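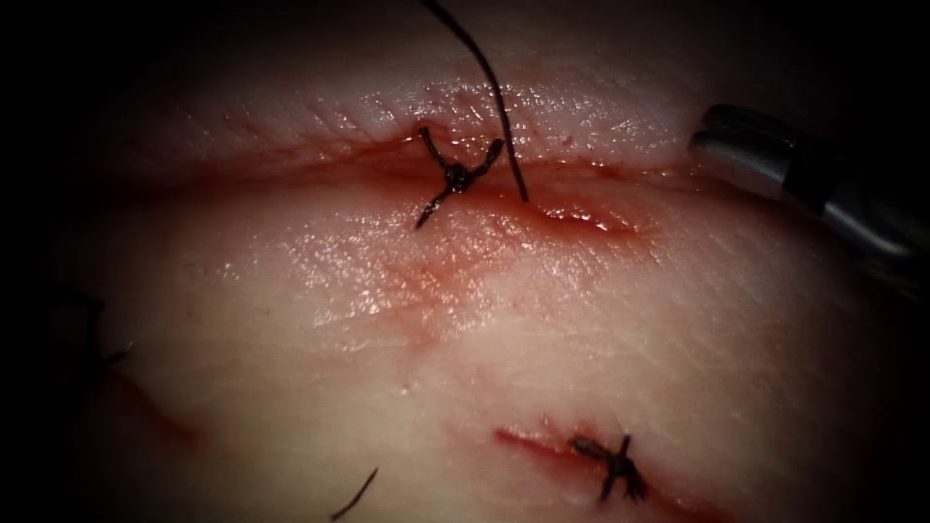 Khanyisile Lekota schreibt zu unserer letzten Seite, dass bei ihr der Knoten immer gut hält, aber der Roboter ihn nach dem Training trotzdem nicht nachmachen kann. Sie fragt, ob sie mehr Vorführungen aufnehmen soll oder andere. Meine Antwort ist: zuerst andere. Wenn zwei Personen an derselben Konsole sitzen und jede legt den Faden in einer anderen Richtung um den Greifer, dann sieht das fertige Ergebnis gleich aus, die Bewegung ist es aber nicht. Der Arm lernt aus der Bewegung.

Ich habe deshalb gesammelt, was uns beim Vorführen von Nähten mit der Fernsteuerung geholfen hat. Manches ist sehr einfach, und ich habe es trotzdem lange falsch gemacht.

Vor der Aufnahme

Die Handgriffe der Konsole so einstellen, dass die Unterarme aufliegen. Die Schultern bleiben unten. Nach 15 Minuten eine Pause machen, auch wenn es gerade gut läuft.

Den Maßstab der Bewegung festlegen und dann nicht mehr ändern. Wer am Vormittag mit grober und am Nachmittag mit feiner Übersetzung arbeitet, bekommt zwei verschiedene Arten von Vorführung in einem Ordner.

Licht prüfen. Feuchtes Gewebe spiegelt, und ein heller Fleck direkt auf dem Schnitt macht den Faden an dieser Stelle schwer zu sehen. Ich drehe die Lampe ein wenig zur Seite und schaue dann auf das Kamerabild, nicht auf den Tisch.

Einen dunklen Faden auf hellem Gewebe nehmen. Der Unterschied hilft der Person an der Konsole genauso wie dem Modell.

Die Backen kurz ganz öffnen und ganz schließen, an beiden Armen. Wenn eine Seite hakt, merkt man es jetzt und nicht mitten im Knoten.

Während des Vorführens

Langsam ist gut, aber gleichmäßig langsam. Am Anfang habe ich vor jedem Griff gewartet und überlegt. Diese Wartezeiten sind später alle in den Daten, und unser Arm hat wirklich gelernt zu warten. Kai Haberkorn hat mir dann geraten, den ganzen Ablauf vorher einmal ohne Aufnahme zu machen. Seitdem mache ich das bei jeder neuen Naht.

Den Faden nahe am Gewebe fassen und in kurzen Zügen nachholen. Ein langer Zug reißt leicht am Rand des Schnittes.

Immer denselben Arm führen lassen. Bei uns führt der linke, der rechte hält und wartet. Wer Linkshänder ist, kann es umgekehrt machen, soll die Aufnahmen aber in einen eigenen Ordner legen.

Den wartenden Arm nicht aus dem Bild fahren. Besser steht er dicht über dem Gewebe, wo man seine Spitze noch sieht.

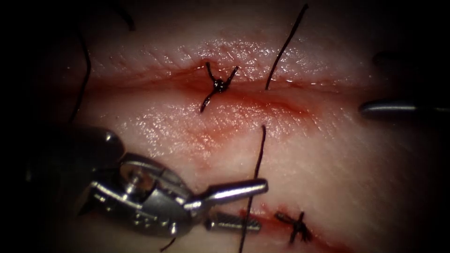

Greifer mit leicht geöffneten Backen am unteren Schnitt, rechts die Spitze des zweiten Arms.

Die Backen nur so weit öffnen, wie es für den Faden nötig ist. Eine kleine Öffnung schließt schneller, und der Faden springt nicht so leicht heraus. Beim Anfahren von oben darf es mehr sein.

Wenn ein Griff danebengeht: ruhig zurück, neu ansetzen und weitermachen. Solche Korrekturen sind wertvoll, weil der Arm später auch einmal danebengreifen wird. Nur wenn der Faden reißt oder der Knoten sich verdreht, breche ich ab und markiere die Aufnahme als Abbruch. Nicht löschen! Wir haben in unserer Sammlung 583 Vorführungen, und die Abbrüche sind darin enthalten, mit eigenem Zeichen im Namen.

Fadenenden auf gleiche Weise kürzen, also entweder immer lang oder immer kurz. Ich bin darin selbst nicht sehr ordentlich.

Mit der Kamera am Handgelenk

Das Bild vom Handgelenk zeigt den Faden von sehr nah, und dafür verdeckt der Kopf des Greifers einen Teil des Schnittes. Man muss sich daran gewöhnen. Ich schaue beim Anfahren auf die feste Kamera und erst beim Schließen der Backen auf die nahe. Wer dauernd zwischen beiden Bildern wechselt, wird müde und macht kleine Zickzackwege.

Die Linse vor jeder Serie mit einem trockenen Tuch abwischen. Ein Tropfen darauf ist auf dem kleinen Monitor fast unsichtbar, auf dem großen dann leider nicht.

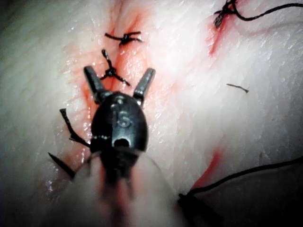 Flindberg – Werkstattgruppe Fernsteuerung und Vorführen

Die Backen sollen links und rechts vom Schnitt stehen, bevor man tiefer geht. Wenn man sie schräg absenkt, drückt eine Spitze zuerst auf das Gewebe und verschiebt es. Über das Handgelenksbild kann man diese Stellung gut kontrollieren, viel besser als von der Seite.

Auf alte Fadenenden achten. Ein Ende, das neben dem Schnitt aufsteht, wird gern aus Versehen mitgefasst. Im Handgelenksbild ist es oft unscharf und man glaubt, es liegt weiter weg.

Nach der Aufnahme

Gleich ansehen, mit doppelter Geschwindigkeit. Ich mache Serien von 16 Vorführungen und sehe sie danach alle durch. Am nächsten Tag weiß ich nicht mehr, warum ich an einer Stelle gezögert habe.

Eine kurze Notiz dazu schreiben: wer, welche Naht, welcher Faden, welcher Maßstab. Ein Satz reicht.

Das Gewebe nicht zu lange benutzen. Wenn schon viele Nähte darin sind, wird die Fläche hart zu bearbeiten, und man weicht mit den Stichen an Stellen aus, wo man sonst nie nähen würde.

Und noch zu der Frage von Khanyisile, wie viele es denn sein müssen. Für den einfachen Knoten haben wir mit 200 guten Vorführungen von einer einzigen Person den ersten brauchbaren Versuch bekommen. Mit mehreren Personen brauchten wir deutlich mehr. Für die fortlaufende Naht kann ich noch keine Zahl nennen, wir haben erst im Januar damit angefangen.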